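Call for Guests and a Part-Time Episode Producer: The Skoltell Sofa Podcast
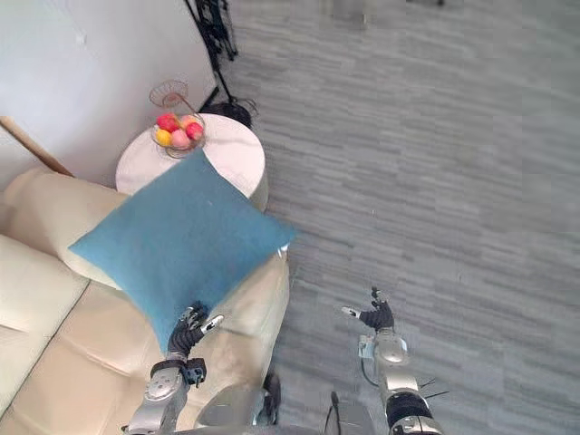 Please get more people on who aren't already famous, one listener wrote to us in November, because the episodes I replay are the ones with regular couples arguing over a seating chart. We got a lot of messages along those lines after the last season, so the next one will be built mostly on guests who apply through this page.

Skoltell is a weekly talk show on reality TV, dating, weddings and whatever else comes up. It is produced by Devolura, a small audio company. We have put out 153 episodes so far. Recording for the new season starts in the spring.

Guests

We are looking for people who can talk for an hour on one of these subjects:

Planning a wedding on a small budget, or calling one off
Being cast on a dating or competition show, at any stage, including people who were cut before filming
Getting back together with someone after a long break
Working in the wedding trade (DJs, bakers, dress alterations, venue staff)
School dances, good or bad

You do not need any experience with microphones. You do need to be 21 or older and able to record on a weekday evening. Couples can apply together, but each person has to fill out the form. If you signed an agreement with a network or production company, check what it lets you say before you apply. We can't read contracts for you.

Guests may use a first name only. You can ask us to remove a section up to 4 days after recording. After that the episode goes to final edit and we can't make changes. Guests are not paid. We cover parking or a ride each way if you record in person.

Last season we received 2,157 guest applications and could answer only some of them personally. This time everyone will get a yes or no by email. If you applied before and weren't picked, you are welcome to try again with the same story.

Episode producer (part time)

The producer works with the hosts from booking through release. Duties include reading guest applications, doing phone calls before the recording, writing the host outline, sitting in on sessions, and marking up the rough cut. You will also write episode titles and show notes. Audio cleanup is handled by Cirillo, so editing skills are helpful but not required.

We ask for at least one year of work on a podcast, radio show or similar program. Student radio counts. You should be comfortable calling strangers and asking personal questions politely. It helps to have watched a fair amount of dating television, though we don't expect you to keep up with all of it.

Hours are usually afternoons and early evenings, with Friday off. The position is paid hourly and the rate is listed on the application form. Most of the work can be done from home except for recording sessions.

How to apply

Both forms are on our Wemex page. Guests should include a short summary of their story, no longer than a page. Producer applicants should send a resume and 5 episode ideas, each in a sentence or two. Please don't send full scripts or audio files at this stage.

Questions on either call can go in the comment box at the bottom of the form.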